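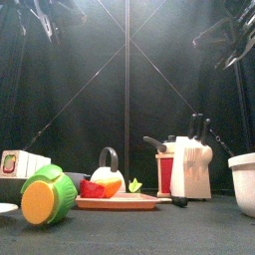
Toy kitchen items are among the most borrowed things in toy lending.

Families in Cliststead can now borrow toys in the old Tkachenko shoe store on the corner of Plarkar Street, next to the bus stop. The town's toy library opened there in February, after a long winter of painting and waiting for the electricity to be connected. The first location, in the basement of the public library, stays open as before, so the town has now 2 places where a child can choose a toy and take it home for three weeks.

The idea of lending toys is not new in Cliststead, but for many years it was a small thing. One shelf in the children's section held puzzles and board games, and they could be used only inside the building. The lending to homes began when the library got a part of the basement for its own use. Last year the toy library made 1313 loans. The number of toys in the collection was 731 at the end of the year, not counting the ones which were waiting for repair.

Yevdokiia Kostiuk has been in charge of the lending from the beginning. She told this newspaper that the basement had become too tight, mostly in the afternoons after school.

"The parents came with strollers and there was no place to turn around," she said. "In winter also the wet coats. We had to ask people to wait on the stairs, and some of them did not come back the next time. I understand them very well."

The new place has its door on the street level and one large room with windows on both sides. The shelves of the shoe store were kept. They were made for boxes, and toy boxes fit on them with only small changes. The mirrors near the floor, where customers once looked at their shoes, were also kept, and the smallest visitors seem to like them a lot. A sink was added in the back room, together with a long counter where returned toys are washed and checked before they go on the shelf again.

The work on the room took longer than planned. The opening was first expected before the holidays, then in January. Oriana Villalba, who manages the building for the owner, said that the old wiring behind the counter had to be replaced completely and that the inspector came a second time. The family that ran the shoe store had left the rooms in good condition, she said, only the wiring was from another time.

How the lending works

A family needs a library card from Cliststead or from one of the villages near the town. The card is free. For each visit a family may take up to four toys, and one of them may be a large one, such as a balance bike or a wooden train set. The loan is three weeks and can be made longer once, by telephone or at the desk, if no other family is waiting for the same toy. Electronic toys are lent without batteries.

There is no fee for borrowing. A deposit was discussed in the fall, and it was decided against it for now. If a toy comes back with a missing part, the family is asked to look for it at home for one more week. After this the toy is either lent as it is, with a note on the box, or it goes to the repair shelf. Nothing is charged for normal wear. For a large toy which is lost completely, the family can be asked to pay up to 100 dollars, but according to Ms. Kostiuk this has not happened until today.

Toys can be returned at either location, no matter where they were borrowed. For this reason the toy library has changed from its paper cards to a catalog program called Plumeo. Parents can look at home if a certain toy is on the shelf, and in which of the two places. Reserving a toy online is not possible yet. It is planned for the summer, after the staff have had time to enter the last of the old cards.

What is borrowed most

Building blocks and train tracks have been at the top of the list every year. Behind them come the things for pretend play: small pots and plates, play food, doctor bags, cash registers. This group has grown fast, and it is also the one with the most missing parts. Plates and spoons are easily mixed with the toys that a family already owns. Every set now has a list of its parts glued to the inside of the lid, with small drawings, so that children who do not read yet can help with packing.

Board games for older children are borrowed less than the library hoped. Erick Kaijage, a teacher at the elementary school on the hill, thinks that this can change with the new location. His pupils pass the corner each day on the way to the bus. He has already taken one class to see the room, and he would like to come with the others before the end of the school year. In his opinion the children of nine and ten years are often forgotten, the toy shelves look to them like something for babies. He has asked for one shelf that is clearly for them, near the door, with strategy games and science kits. The shelf was promised to him and should be ready in the spring.

Another wish came from grandparents. Many of them have the grandchildren only on certain days, or for a part of the school vacation, and do not want to fill their closets with toys for these visits. They could always borrow, but the opening hours of the basement were mostly in the late afternoon. The new location opens at 10 a.m. and closes at 5 p.m. on every weekday, without a break for lunch. The basement keeps its old hours.

Not everyone in town was happy with the plan at first. Some shop owners on Plarkar Street had hoped for another store in these rooms, one that would bring customers to the whole street. There was also a question about parking. The three spaces in front of the building are limited to thirty minutes, and this has not been changed. The town has put a bike rack and a covered place for strollers at the side wall.

Part of the money for the move came from the regular library budget, and part from the sale of used children's books last fall. The rent is fixed for the next years. The amount was not made public, but it is lower than what was asked when the rooms were first offered - the owner accepted this in return for a longer contract.

Donated toys

With the bigger room, the toy library can again accept donations, which had been stopped for lack of space. Toys should be clean and complete, and they should be brought to the desk and not left in front of the door at night. Stuffed animals cannot be taken, as they are difficult to wash well. The same is true for toys with a strong smell of smoke, and for car seats and cribs, where the safety rules change often. Play food in plastic is welcome, as it can be washed in the sink and dries quickly. Puzzles are welcome too, but the person who gives them should have put them together once to see that no piece is missing. What cannot be used is offered to the kindergartens of the area.
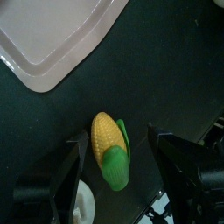
Bohdan Karpenko would like the list of accepted donations to be longer. In a letter to this newspaper he wrote that good stuffed animals are thrown away in large numbers, and that a washing machine in the back room would cost less than one of the balance bikes. He also asked if dolls' clothes made at home could be accepted, since his family has two full drawers of them. Ms. Kostiuk answered that homemade clothes are fine if they have no pins or loose buttons. About the washing machine she did not want to promise anything, but the water connection for it exists.

Repairs are still done in the basement. Tymofii Pylypenko glues, sands and paints there two mornings a week, and he is looking for old wooden toys which are too broken to lend, for spare parts. Wheels are what he needs most, he said, and after wheels the small wooden pegs from train couplings. Whoever has some at home can leave them in the box marked "Repair" at either desk.

A first evening for parents is planned at the new location next month. It starts at 7 p.m. and will be about games for children who are alone in their age group at home. Coffee and tea will be served. The room has places for a limited number of people, and names are taken at the desk or by telephone in the morning hours.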